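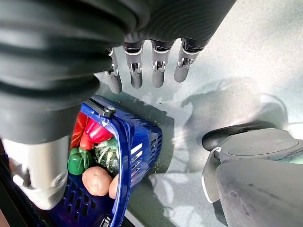
Newsletter > Back Office > Equipment

What the picking robot costs after you have paid for it

By Rosalía Arrieta

Budget season opens in September, and several of you have written to ask what to put on the line marked "robot." My first answer is that one line won't do. When we planned the Ridgeway produce trial I had one line, with a large number on it, and I was very proud of how tidy it looked. The final sheet had 138 lines. The large number is still on it and has plenty of company.

The job at Ridgeway is modest. A two-armed machine takes vegetables from the crates and puts them in a shopping basket, the kind of order a customer phones in at 8 a.m. and wants by lunch. Peppers, potatoes, squash, cabbage. I mention the produce because the quotes we got from Ritent and Plotov both priced the hands by "typical item," and neither could tell me what a typical item was. A head of garlic is not a typical pumpkin. Ask for a price that covers your own list, from the smallest thing on it to the heaviest, and ask before you sign.

Plotov came in lower. Ritent came in higher but put the spares in the same document, where I could find them, and that is mostly why they got the order. I won't print the totals, partly out of discretion and partly because my brother-in-law reads this.

Parts that wear

Fingertips and sleeves. The rubbery tips do the touching and the dark sleeves take the scuffs, so both go under supplies, next to register tape. Do not put them under capital. I did, and had to fill out a capital request for an item that costs $49. It took three signatures and I was asked about its expected resale value.

Buy the first set of spares with the machine. Vendors are at their most generous in the week before you sign and become noticeably harder to reach on the phone afterward.

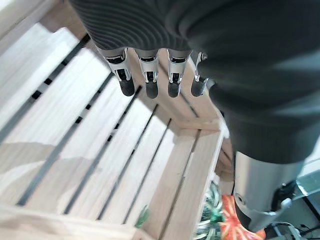 Things you thought you already had

Crates, for one. We planned to use our old ones from the back of the store, which come in more sizes than I would have believed possible. Larnuvholm sells a slatted wooden crate in one size, and we bought those, and I now have opinions about slats. Shelving to hold them at a height the arms can reach is a separate line.

Baskets we did have. Blue, plastic, plentiful. Put them down as zero and enjoy it.

Cabbage gets its own paragraph. Napa is long, heavy at one end and frilly at the other, and our plan said only "leafy items," as if a cabbage and a bunch of spinach were the same errand.

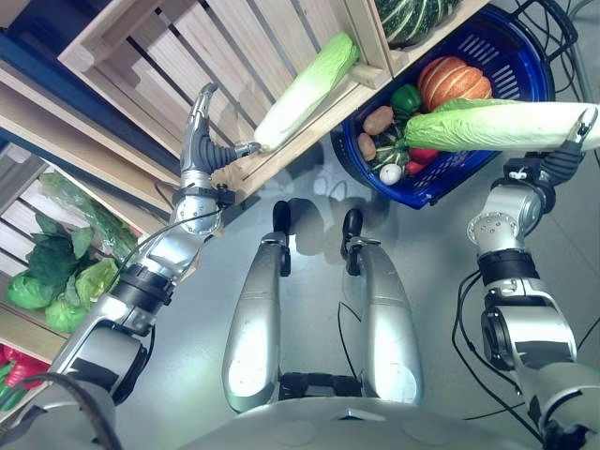 I would now budget practice time by the vegetable. We had set aside 85 hours of staff time for the whole trial, a figure I arrived at by taking the vendor's estimate and adding a bit to look prudent. Setup and training ate most of it before we had gotten through the list. Somebody has to fill the crates, empty the basket, put everything back and fill the crates again, and that somebody is on the clock. Put the wages in your sheet, and put them in the robot section where your manager will see them, or they'll show up later as a mystery in produce.

Allow for the produce too. Vegetables that get handled all day do not go back on the sales floor at full price. We charged ours to the trial and sent what was still good to the break room, where there has been a great deal of soup.
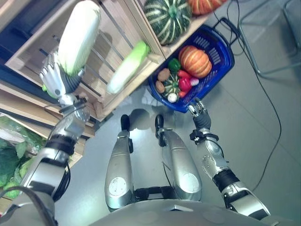 Floor space is the other one. The machine, the crates and the basket need more room than the footprint on the brochure, and the cables need a route of their own. Measure with the arms out. Then add a cable cover to the sheet, and check where your nearest outlet is before the electrician does it for you at his rate.

As for the service contract, we took the shorter of the 2 on offer. The longer one was cheaper per month, but I don't know yet what we'll want from this machine a few years on, and neither did the man selling it. Read the part about travel charges. Ours starts counting miles from a depot I had never heard of.

My sheet is available to any member store that wants it, with the prices taken out and the swearing removed from the notes column. Write to me at the usual address and say whether you stock napa.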